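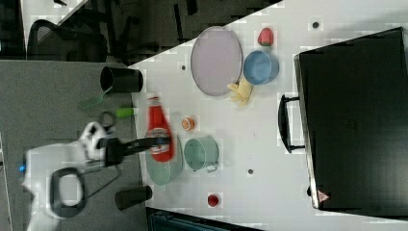 How to Wash and Mend Felt Play Food

By Yu-ting Yen

If you have small children in your life, or you used to, there is probably a basket of felt food somewhere in the house, and it has probably been a while since anybody looked hard at it. Mine lived under the stairs for most of a winter. When I finally tipped it out on the kitchen table in April I found gray pancakes, a sandwich with no lettuce, and a fried egg that had been chewed by a person or a dog (we have both).

I've been sewing felt toys since my oldest was three, first for her and then for the craft table at the Stallstead school fair, and I've ruined enough of them in the wash to have opinions. Most felt food can be brought back with a bowl of cool water, a needle and an evening or two in front of the television. Please read the whole thing through once before you wet anything, though, especially the part about wool!

What you'll need

A big mixing bowl or a clean sink
Mild liquid soap, the kind you would use on a sweater
Two old towels, light in color
A soft toothbrush
A fabric shaver or a pair of small sharp scissors
Hand-sewing needles and matching thread
Embroidery floss, if any of the decorative stitching has come loose
Fiberfill stuffing
A few scraps of felt for patches
Masking tape or a lint roller

Step 1: Sort everything into piles

Clear off a table and put everything out where you can see it. I make three piles, which are wash, mend first, and let go. Anything with an open seam goes in "mend first," even if it's filthy. Water will find that hole, the stuffing will swell and creep out, and you'll be poking wet fluff back in with a chopstick at ten at night. I know whereof I speak.

The "let go" pile is hard, and I'm soft about it. If a piece has lost its shape completely, or it smells of mildew right through to the middle, it's done. But save the good bits. The green from a worn-out pickle makes lovely patches, and I have a jar of nothing but bread crusts.

While you're at it, give each piece a squeeze. You're feeling for things that shouldn't get wet: rattles, squeakers, cardboard in the bottom of a bottle or can to help it stand up. Cardboard turns to oatmeal. If you feel something stiff in the base of a toy, treat it as spot-clean only.

Step 2: Find out what kind of felt you have

Craft felt from the chain stores is usually polyester or acrylic. It doesn't mind water much, but it pills like crazy. Wool felt is denser and warmer in the hand, keeps its edges longer, and shrinks if you so much as look at it with a warm faucet running. Then there are the blends, which behave somewhere in between.

If the tag is gone, pull a few fibers from a seam allowance or some other hidden spot and rub them between damp fingers. Wool tends to mat together into a little worm. Polyester stays fluffy and separate. It isn't a laboratory test, and when I can't tell I treat the piece as wool and nothing bad has come of it yet.

Step 3: Test the color

Red is the troublemaker. Tomatoes, strawberries, apples, ketchup, the stripe in the bacon, all of it. Dark green comes second in my house, and the brown of a hamburger has surprised me once or twice.

Wet a corner of white cloth, press it hard against the back or the bottom of the piece, and count slowly to thirty. If the cloth comes away clean, you can go ahead. If you see pink, that toy gets spot-cleaned only and never goes in the bowl with its friends. My neighbor Lucero Yupanqui skipped this and ended up with an entire pink breakfast, which her son liked better than the original, so maybe don't take it too much to heart.

Test the stitching as well. Embroidery floss can bleed even when the felt around it doesn't, and a colored border sewn onto a white label is right where you'd notice it.

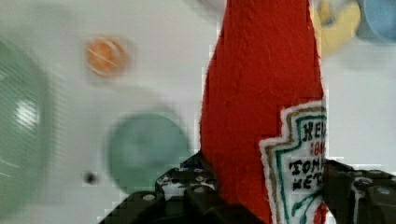
Step 4: Take off the surface dirt

Do this dry. Wrap masking tape around your fingers sticky side out, or use a lint roller, and go over each piece front and back. You'll be amazed what comes off. Dog hair, glitter, half a cracker. Then brush along the edges with the soft toothbrush, always in one direction, because scrubbing back and forth roughs up the surface and gives you more pills to deal with later.

A good many toys only need this much. If the piece looks fine after the tape, stop there and put it back in the basket. Felt has only so many baths in it.

Step 5: Wash, gently

Fill your bowl with cool water and swish in a teaspoon of soap. Do light colors first, then medium, and leave the darks for last.

Put in two or three pieces at a time and press them down with your flat hand, then let them come back up. Press and release, press and release. Don't wring, don't twist, and don't rub two pieces together. Five minutes of this is plenty. For a stubborn spot, dab on a drop of soap with your fingertip and leave it alone for a bit before pressing again.

Rinse in fresh cool water, as close as you can get to the same temperature as the wash water. A sudden change is what makes wool pull up tight. Keep changing the rinse until you stop seeing bubbles when you press.

For the spot-clean-only pieces, use a barely damp cloth and a trace of soap, dab from the outside of the stain in toward the middle, and follow with a second cloth dipped in plain water.

Step 6: Dry flat and be patient

Lay the pieces on one towel, fold the other over the top, and lean on it with your forearms. Then move everything to a cooling rack, the wire kind you'd use for cookies, so air can get underneath. Flat things like cheese slices and lettuce will be ready by the next morning. Stuffed things can take two days or more, and I turn them whenever I walk by.

Do not be tempted by the dryer. Gregor Dalgleish, who taught the evening sewing class I took in Rondville years ago, used to pass around a felt pear he had tumble-dried to the size of a walnut, and he passed it around with real sorrow.

Pull the pieces back into shape while they're still damp. Corners especially like a little tug. To check whether a stuffed toy is really dry, hold it against your cheek. If it feels cool, give it another day.

Step 7: Deal with the pills

Once everything is bone dry, run the fabric shaver over the surface with hardly any pressure. On small or curved pieces I like scissors better. Lay the blades nearly flat and snip the little balls off one at a time. It's slow, but it's very pleasant work with a radio on. Stay well clear of embroidery. I have shaved the face off a smiling toast, and putting a smile back so it looks the same is harder than you would think.

Ragged edges can be trimmed by a thread's width. Don't get greedy, or the two halves of the sandwich won't match.

Step 8: Mend the seams

Most felt food is put together with a whipstitch or a blanket stitch around the outside, so the repair is easy to hide. Match the thread in daylight if you can. Kitchen bulbs make every red look like the same red.

Start your needle an inch before the gap, inside the old stitching, and bury the knot between the layers. Tuck in fresh fiberfill in small pinches (big wads make lumps) until the piece is a bit firmer than you think it should be, since it will settle. Then follow the old holes along the edge and carry on an inch past the other end of the gap before you knot off.

If the felt has worn too thin to hold a stitch, cut a patch from your scraps and turn it into something. A patch on an orange can be a leaf. A patch on a bun can be sesame seeds. Li-hua Yau, who sits next to me at the fair, puts a tiny butter pat on everything, and people ask for them.

Labels and small decorations that have lifted at one corner need only three or four stitches. Come up from underneath, catch the very edge of the patch, and go straight back down. Glue seems quicker, but it goes hard and yellow, and then no needle will get through it.

Step 9: Check it over before it goes back

Give each piece a good firm pull, the way a two-year-old would. Any beads, buttons or loose peppercorns should come off now if there's a child under three in the house. French knots in floss make fine seeds instead.

Storing it

I use an open basket or a cotton drawstring bag, something that breathes. A plastic tub with a tight lid holds in whatever damp there was. A cedar block or a small sachet of lavender is worth having if your felt is wool and you have moths, and change it when you can't smell it anymore.

A few questions I get

Can I use the washing machine? For polyester felt with no stuffing, inside a zipped mesh bag, cold and gentle, yes, probably. For anything else I'd stay with the bowl.

What about crayon? Scrape off what you can with a butter knife, then dab with soap. Some of it may stay. We have a purple potato.

How often should I do this? I do the full wash once a year and the tape whenever I notice. After a stomach bug has been through the house I wash whatever was out on the floor, color test or no color test.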